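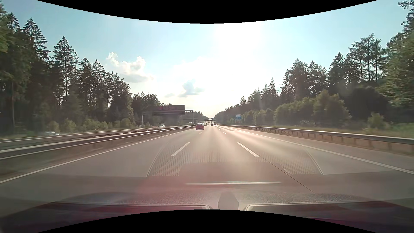 Bollavitz 37 Clip-On Sun Visor Extender

Product code: 3178
Sold by: Munshi Motoring Bits
In stock, usually posted next working day

Why I stock it

I drive a lot. I'm up and down the motorway to trade fairs and to my mum's, and I'm not very tall, so the visor that came with my car has never done me any good. It folds down, stops a good hand's width above where the sun is, and I end up sitting bolt upright like a meerkat trying to get my eyes into the shade. I'd tried a cap, I'd tried a cushion, and I'd tried one of those stick-on film strips (don't, they bubble). Then a supplier sent me a Bollavitz in a box of other samples and it went on my own car that same afternoon. It's still there now.

So this is a page about something I use myself, and you'll have to forgive me if I go on a bit!

What it is

A tinted panel that clips on to your existing visor and slides down below it. You can see through it, so you aren't blocking off the road, you're just taking the sting out of the light. It slides sideways as well, which I didn't think I'd care about and now use all the time, as the sun is hardly ever bang in front of you.

The clips are lined with soft rubber and grip most visors without marking them. Mine has grey cloth visors and you'd never know the thing had been on there.

Size and details

Panel width: 37 cm
Weight: 69 g
Tint: smoke grey
Fixing: two sprung clips, no tools
Fits visors up to 20 mm thick
In the box: panel, two clips, cloth pouch, folded instruction sheet

Putting it on

Fold your visor down first and wipe the edge with a dry cloth. Push the clips on to the long edge, with the little arrows facing you, and then slot the panel into them from below. It should click. If it doesn't click it isn't in, and it will land in your lap at the first speed bump (ask me how I know).

Sit in your normal driving position when you set the height. I set mine while leaning in through the passenger door the first time and it was miles off. Do all of this while you're parked, please, and the same goes for big adjustments later on. A small nudge sideways is easy enough at a red light.

If your visor has a vanity mirror with a flap, keep the clips to either side of it or the flap won't open.

What it won't do

It won't replace sunglasses. I wear both on very bright days and only the panel on so-so ones. It isn't for night driving either, and you must take it down or fold it away once the light goes. I know some shops sell yellow panels for headlamp dazzle. I don't sell those and I'm not going to.

It also won't help much with a dirty windscreen. Low sun on a greasy screen is horrible whatever you've got clipped up there, so give the inside of the glass a proper clean before you decide you need anything at all. I use the Etov glass cloth, dry, after a wipe with a damp one. There's a separate page for those.

How it compares with the Kuter

I get asked this one a lot. The Kuter is the other extender I sell and it's a bit cheaper. It has a single wide clip in the middle and it doesn't slide sideways. It's perfectly fine for a small car with thin visors, and I've had very few back. On anything with a chunky visor the single clip tends to creep, and I got fed up with shoving mine up again every few miles. If you share a car with someone much taller or shorter, I'd go for the Bollavitz every time, as the height is so much quicker to change.

Looking after it

Lukewarm water, a drop of washing-up liquid, soft cloth. No kitchen paper, it leaves tiny scratches, and no glass spray with ammonia in it. Mine has a scratch in one corner from a bunch of keys, and that was before I started using the pouch.

In very hot weather I take the panel down and leave it in the door pocket. The maker says it's all right left up, but the clips do go a bit stiff after a hot spell and I'd sooner keep mine bendy.

Spare clips

You can buy these in pairs, in black only. The clips changed shape on 1 July 2023, so if you bought your panel before then, pick "old style" from the menu. The new ones won't slot into the old panel. If you're not sure which you've got, the old ones have a round hole in the middle and the new ones are solid.

Returns

If it doesn't fit your visor, send it back in the pouch and I'll refund it. Measure the thickest part of the visor before you order, which is normally the edge nearest the windscreen when it's folded up.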